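Product Review: Plerar Compact Workbench

Reviewed by Kálmán Kelemen, Pramthorpe Home Workshop Association
Test period ended 11/24/23

The Association receives more inquiries about workbenches than about any other item of equipment. Most come from members who are setting up a first workshop in a garage, a basement or a spare room, and who want a stable surface for small furniture projects without giving up the whole room to it. The Plerar Compact Workbench is sold to exactly this group. It was purchased at the full retail price of $300 and was returned to general use in the members' shop once testing was complete.

Delivery and assembly

The bench arrives in a single flat carton weighing 80 pounds. Two people should be available to carry it, particularly where stairs are involved. The contents were complete and undamaged, although the hardware was supplied in one unsorted bag. Bolts of two very similar lengths are included, and the printed instructions do not show them side by side. Our assembler, Maricel Mangubat, fitted four of the shorter bolts in the wrong location and had to remove them before the lower rail would close. Total assembly time was two hours. A second bench would no doubt go together faster.

All holes lined up correctly. The legs are solid beech and the top is laminated beech, finished with a thin coat of oil. Owners should plan to apply a further coat before first use, as the factory finish took a glue stain within the first week.

Stability

Light benches tend to move under a hand plane, and this one is no exception when it stands empty. With the lower shelf loaded with a toolbox and two bags of sand, the movement stopped almost entirely. The four adjustable feet are a welcome feature. They are threaded steel with rubber pads and coped well with the uneven concrete in our shop. On smooth flooring the pads grip less firmly, and dust makes the matter worse. The floor should be swept before each session if the bench is to be used on tile. 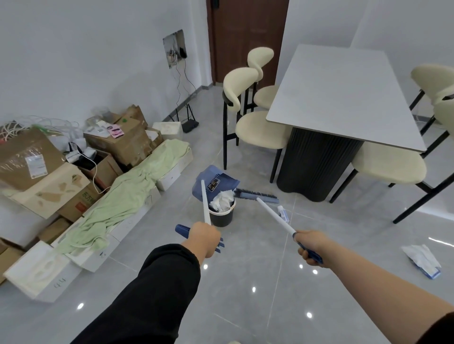 Broom, dustpan and bucket on a tiled floor.

The top did not flex noticeably during chiseling or mortising. Heavy blows should be kept over the legs, as with any bench of this size.

The vise

A front vise is included and comes already fitted with wooden jaw faces. It opens to seven inches and closes evenly when the work is centered. Stock held at one end of the jaws causes visible racking, and a spacer of equal thickness should be placed at the other end. The handle is short, and members with large hands found it awkward when the jaws were fully open.

Béla Deák, who teaches the Association's introductory joinery course, used the vise for 30 dovetail joints over the test period. He reported that it held well throughout but that the screw needed cleaning and a little wax by the midpoint. The manual makes no mention of this.

Dog holes and accessories

The top is drilled with two rows of dog holes. Four plastic bench dogs are supplied. They are adequate for sanding and light assembly but bent under firm planing pressure, and two were replaced with shop-made hardwood dogs. A set of holdfasts from Gostberg fit the holes without modification. Buyers who already own accessories should measure them first.

The drawer is shallow and runs on wooden slides. It is suitable for pencils, marking gauges and a small square. It has no stop, and on one occasion it was pulled out completely, with the contents landing on the floor. The manufacturer should correct this.

Comparison with a shop-built bench

Several members asked whether the money would be better spent on lumber. A beginner with a circular saw and a drill can build a heavier bench for less, and Emese Szűcs of our furniture group continues to recommend that route. It does, however, require a flat surface to work on and a full weekend — often more. The Plerar bench is ready the same afternoon.

Rating and recommendation

Stability: 3 out of 5 empty, 4 out of 5 loaded
Vise: 4 out of 5
Materials and finish: 4 out of 5
Instructions: 2 out of 5
Value: 4 out of 5

The bench is recommended for members building stools, small tables, shelving and boxes. It is not recommended for those who expect to flatten large boards by hand or to work on full-size doors. Prospective buyers may try the test bench in the members' shop during regular hours. Please sign in at the front desk and bring eye protection.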